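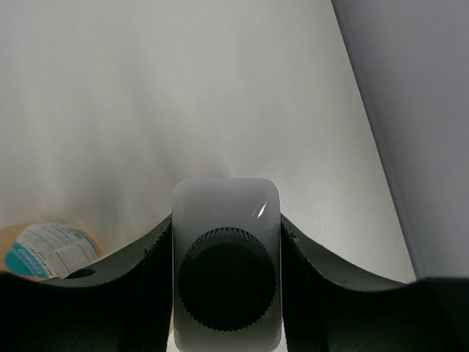 Dirnthorpe to retire its mixed caps drawer

2019-06-13

The Dirnthorpe Refill Room will stop accepting loose bottle caps at the end of the month, after a stocktake of its caps drawer found 1,435 of them and very few that fitted anything on the shelves.

The drawer, which became two drawers last winter and then a drawer and a bucket, was set up so that people who arrived with a bottle and no lid could go home with both. Residents took to the first half of the idea with great energy. Caps came in by the bag. Bottles, on the whole, stayed home under the sink.

From July, the Refill Room will take plain white plastic bottles with black screw caps, and it will take them only as a pair, cap on. Anything arriving in two pieces will be handed back across the counter for assembly. Clear bottles are still welcome for dish soap if they have a wide mouth and no trace of their former career. Trigger sprays remain a separate matter and are dealt with on a separate shelf, where they leak on one another.

The choice of black caps was reached after a long evening meeting and a good deal of unscrewing. Gray was considered and found to look grubby by the second week. Blue had supporters but was already in use for the laundry liquid. Black won in the end on the grounds that it hides fingerprints and that the room already owned a lot of it. Ridged rims are preferred to smooth ones, a decision that will surprise no one who has tried to open a bottle of floor cleaner with floor cleaner on their hands.

Not everybody is pleased. One regular told this page that she had been bringing caps in since the opening and had assumed they were going somewhere. They were, in a sense. They were going in the drawer.

A spokesperson for the Refill Room said that the sorting had been "more absorbing than expected" and that two people had given up most of a weekend to it. The largest single group turned out to be milk caps, which fit milk bottles, which the Refill Room does not handle. There were also eight lids from Husby jam jars, all in excellent condition, and a brass doorknob that has yet to be claimed. It is on the windowsill if it is yours.

The leftover caps will go to the Fukito craft studio on the floor above, where the Saturday class has promised to make a wall panel of them. The studio has asked us to say that it now has enough caps.

Labels are changing as well. Each filled bottle will carry its contents and the date of filling on a paper tag around the neck – the old stickers went soft in damp bathrooms and slid down the side, taking the instructions with them. Anyone who has washed their hair with multipurpose cleaner this spring will see the appeal. Tags are free. Please don't save them up and bring them back by the bag.

Prices for refills stay where they were. The scale at the counter has been repaired and no longer adds the weight of the bottle to that of the soap, a feature that had been quietly popular with the accounts. The deposit on a white bottle can be claimed back when it is returned clean, dry and capped. Uncapped bottles will earn a sympathetic look.

The stocktake also turned up a funnel, missing since the move from the old Nägeli bakery. It had been standing in the bucket, under the caps, and has been returned to its hook.

The drawer itself is going to a good home – it will hold the paper tags. Caps can still be dropped off until closing time on the last day of the month, although the staff would take it kindly if you kept walking.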